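À propos de Bastuvier

Bastuvier est un banc d'essai indépendant pour préhenseurs, bras légers, caméras embarquées et contrôleurs. Nous ne fabriquons pas de robots et nous n'en vendons pas. Nos clients sont des intégrateurs, des ateliers de conditionnement et des laboratoires qui doivent choisir un matériel et souhaitent disposer de mesures comparables avant de passer commande.

L'activité a commencé par un cas unique : deux pinces parallèles de course équivalente, annoncées avec la même force de serrage, qui donnaient des résultats très différents sur des sachets souples. Les fiches techniques ne permettaient pas d'expliquer l'écart. Nous avons écrit un protocole, monté les deux pinces sur le même bras, puis publié les relevés au client. Le protocole a été révisé plusieurs fois depuis, mais sa structure n'a pas changé.

Ce que nous testons

Les essais portent en majorité sur des pinces à deux doigts, électriques ou manuelles. Les pinces manuelles, tenues par un opérateur et équipées d'une caméra, servent à enregistrer des démonstrations ; elles sont évaluées avec les mêmes doigts que leur équivalent monté sur bras, lorsque la mécanique le permet. Nous comparons aussi des jeux de doigts entre eux, ce qui représente une part croissante des demandes. La géométrie du biseau, la rigidité du corps et le mode de fixation comptent souvent davantage que l'actionneur.

Pour les caméras, nous mesurons le champ utile une fois les doigts en place, la latence entre capture et horodatage, la tenue de l'exposition sur fond clair et le flou à différentes vitesses d'approche. Pour les contrôleurs, la mesure principale est la gigue de la boucle de commande sous charge, bus complet, avec enregistrement vidéo actif.

Méthode

Une campagne type comprend 100 cycles de préhension par objet et par configuration. Un cycle est une approche, une fermeture, une levée, un maintien et une dépose. La hauteur de levée est fixée à 160 mm. L'orientation de l'objet est modifiée par pas de 90 degrés selon une séquence tirée au sort avant l'essai et conservée avec les données. Les échecs sont classés par cause : contact manqué, glissement au serrage, glissement en levée, perte pendant le maintien, dépose hors zone.

Avant chaque série, la pince est présentée ouverte, à vide, au-dessus d'un plan blanc mat. Cette étape permet de vérifier la position apparente des doigts dans l'image et de régler l'exposition. Un fond clair et uniforme est défavorable à la plupart des réglages automatiques : des doigts sombres y perdent facilement le détail de leurs faces, et les ombres diffuses peuvent perturber la segmentation.
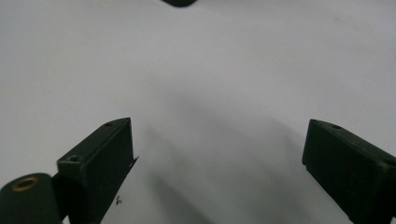
Les seuils retenus à ce stade sont consignés et ne sont plus modifiés jusqu'à la fin de la série. Si une vis de doigt doit être resserrée ou si la caméra a bougé dans son support, la série est interrompue et reprise depuis le premier cycle. Cette règle allonge certaines campagnes d'une journée. Elle évite de mélanger dans un même tableau des relevés obtenus avec deux montages différents.

Les comparaisons se font toujours à doigts identiques d'abord, puis avec les doigts d'origine de chaque fabricant. Les deux résultats figurent au rapport. Un client qui prévoit de dessiner ses propres doigts lira surtout le premier tableau, un client qui achète une solution complète lira le second.

Outils internes

Gesine est notre logiciel d'acquisition. Il synchronise les flux vidéo, la position des doigts et, si le capteur est présent, l'effort au poignet. Les données brutes sont remises au client dans un format ouvert, avec le script qui a servi à produire les tableaux. Gesine n'est pas commercialisé séparément.

Catacutan désigne notre jeu d'objets de référence : pièces rigides, textiles pliés, emballages souples, petites pièces plates difficiles à saisir par les bords. Le jeu a été renouvelé en août ; les références usées sont remplacées par des pièces du même lot et l'ancien exemplaire est archivé. Les clients peuvent faire ajouter leurs propres objets, qui sont alors traités dans une annexe distincte.

Le bâti Irkholm est la structure sur laquelle sont montés les bras. Il accepte une charge de 100 kg sur la platine supérieure et reçoit les brides les plus courantes au moyen d'adaptateurs usinés sur place. Les pinces manuelles sont essayées hors bâti, sur la table voisine - l'éclairage est commun aux deux postes.

Équipe

La direction technique est assurée par Elli Ojala, ingénieure en mécatronique, qui signe l'ensemble des rapports. Avant Bastuvier, elle a travaillé à la mise au point d'effecteurs pour l'emballage alimentaire. Le reste de l'équipe se répartit entre mécanique, vision et traitement des données. L'opérateur qui exécute une série ne rédige pas les conclusions correspondantes.

Nous accueillons des stagiaires de niveau master pour des sujets définis avec leur établissement. Les sujets ouverts concernent actuellement l'usure des garnitures de doigts et l'estimation de l'ouverture d'une pince à partir de la seule image.

Indépendance et confidentialité

Bastuvier ne perçoit aucune commission sur les ventes de matériel. Les appareils prêtés par les fabricants sont signalés comme tels en première page du rapport et restitués à la fin de la campagne. Nous achetons le matériel chaque fois que le budget de l'étude le permet.

Les rapports appartiennent au client qui les a commandés. Ils peuvent être publiés par lui à condition de l'être intégralement, tableaux d'échecs compris. Les citations partielles à usage publicitaire sont exclues par contrat. Un fabricant dont le produit est mis en cause peut demander à assister à une reprise d'essai ; la reprise suit le protocole initial, et ses résultats sont ajoutés aux premiers sans les remplacer.

Demander une campagne

Une demande doit préciser les matériels à comparer, le type d'objets, la cadence visée et l'interface de commande disponible. Les plans de fixation des doigts sont utiles dès le premier échange - entraxe des trous, diamètre des vis, présence ou non d'inserts filetés. Nous répondons par une proposition de protocole et un calendrier. Les essais de faisabilité sur un seul objet sont possibles, mais ils ne donnent pas lieu à un classement.

Dernière mise à jour : mercredi 3 janvier

Contact | © Bastuvier, tous droits réservés | Haut de page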